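Prasteveck School Students Take Part in Model City Council Session

CLIRKHOLM – Seventh graders from Prasteveck School spent a morning at Clirkholm City Hall in September, taking the seats of council members and city staff for a model council session. The visit was part of the school's civics program, now in its second year.

Students had studied the city charter in class for 2 weeks before the trip. Each was assigned a role, including council member, city clerk, city attorney, department head or member of the public. The agenda had 9 items and followed the same order the council uses at its regular meetings, starting with roll call and approval of the minutes.

The longest discussion was on a proposal to change the hours at Droda Park. Students speaking as residents of the streets next to the park asked for an earlier closing time. Others, speaking for youth sports teams, asked that the fields stay open until 9 p.m. After two amendments, the student council voted to keep the current hours on weekdays and extend them on weekends. The vote has no effect on city policy, but a copy of the student minutes was given to the parks department.

Students also toured the records room and the permit counter. City staff explained how an ordinance is drafted, posted and adopted, and answered written questions that students had turned in ahead of time.

The program is paid for in part by a grant from the Fekete Fund, which covers buses and printed materials. Over 200 students have taken part since it began. The school plans to add a county courthouse visit in the spring for eighth graders – dates will be sent to families once the court calendar is set.

Families who would like to read the student minutes can ask for a copy at the front office. The full agenda and the role sheets are also available there.

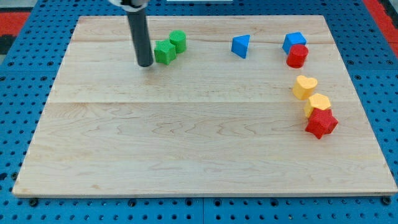 Other Clirkholm schools that want to hold a model session may contact the Prasteveck School office for the planning packet. The packet includes 13 sample agenda items, a short guide to the rules of order and a permission form. Requests for spring sessions should be made before winter break, as the council chamber is also used for public hearings.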